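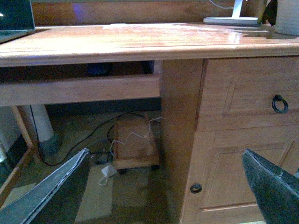 Stakel Labor Series

County-level employment data file, monthly

Product code: SLS-901
Publisher: Koskela
Format: CSV, XLSX, fixed-width text
Current edition: June 12, 2023

Overview

The Stakel Labor Series is a monthly data file covering payroll employment, unemployment, labor force participation and average weekly hours for counties and county groups. It is intended for workforce boards, regional planners, lenders and newsrooms that need local figures in a consistent layout and do not want to rebuild the file each time a boundary or an industry code changes.

Each record holds one county, one month and one measure. Seasonally adjusted and unadjusted values are stored in separate columns. Where a county is too small to support its own estimate, it is assigned to a county group, and the group code appears in place of the county code. The crosswalk between the two is supplied with every edition.

Contents

Measures: 40 per county, listed in the data dictionary
Industry detail: 32 industry groups, private and government
Geography: counties, county groups, commuting zones, state totals
Frequency: monthly, with annual averages in a separate table
Confidence level for published intervals: 95 percent

Commuting zone totals are built up from counties and will not always match the sum of the published county values. The difference comes from rounding and is normally small. Users who need additive totals should work from the unrounded table, which is included in the Full license only.

Seasonal adjustment

Adjustment is carried out at the industry group level within each state and then distributed to counties. Direct adjustment of county series was used in earlier editions and dropped. It produced unstable factors in counties with one large seasonal employer, such as a cannery or a ski area, and the summer months were the worst affected.

Factors are re-estimated once a year and released with the September edition. Between re-estimations the projected factors are held fixed. A strike, plant closing or storm is treated as an outlier if it moves the state series beyond the published interval. The outlier table lists the month, the industry group and the type of treatment applied.

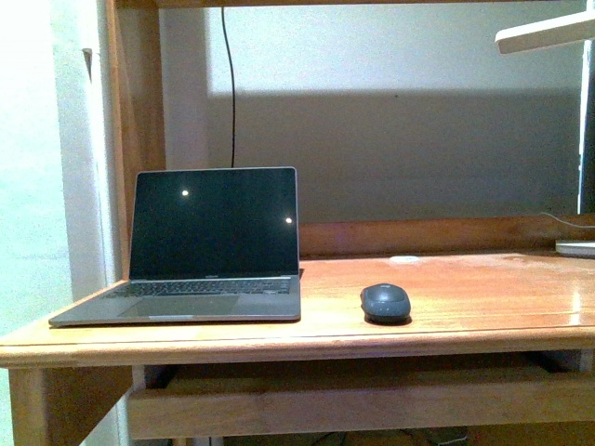 Revisions

The first value published for any month is preliminary and carries the flag P. It is replaced in the following edition by a revised value, flag R. Benchmark values carry the flag B and are final unless an error is found. Preliminary values for small counties can move a good deal at the first revision — do not use a single P value as evidence of a turning point.

Earlier vintages are kept. A subscriber can request any past edition as it stood on release, including the dictionary and crosswalk that went with it. Vintage files are delivered in CSV only.

Jobs gap table

A supplementary table gives, for each county, the difference between current payroll employment and the level needed to match the prerecession employment rate at today's working-age population. Two versions are supplied. Version A holds participation at its prerecession rate by age group. Version B uses the current participation rate. In counties with an aging population the two can differ in sign, and the version used should always be cited.

The method is set out in a technical note by Cecilia Gbeho and Soledad Echeverría, included in the documentation folder. The note also covers the treatment of counties that host prisons, military bases or large colleges.

Software compatibility

The CSV files load without conversion in Trodulness and in most statistical packages. Gostis users should select the fixed-width version and apply the supplied layout file, as the CSV reader in Gostis strips leading zeros from county codes. Files are encoded in UTF-8. Missing values are left blank in CSV and filled with periods in fixed-width text. The XLSX version omits industry detail for reasons of file size.

Licenses

Basic: one named user, current edition and updates, rounded tables
Full: one site, all tables, unrounded values, vintage requests
Redistribution: by written agreement only

Charts and short extracts may be published under any license with the source line "Stakel Labor Series, Koskela" and the edition date. Resale of the file or of any table that would allow it to be rebuilt is not permitted.

Ordering

Orders are placed through the account page using the product code above. A sample file with one state and all measures can be downloaded before purchase. Access credentials are sent to the named user, or to the site contact for Full licenses. Corrections to a current edition are posted to the account page with a change log, and the affected tables are reissued in full.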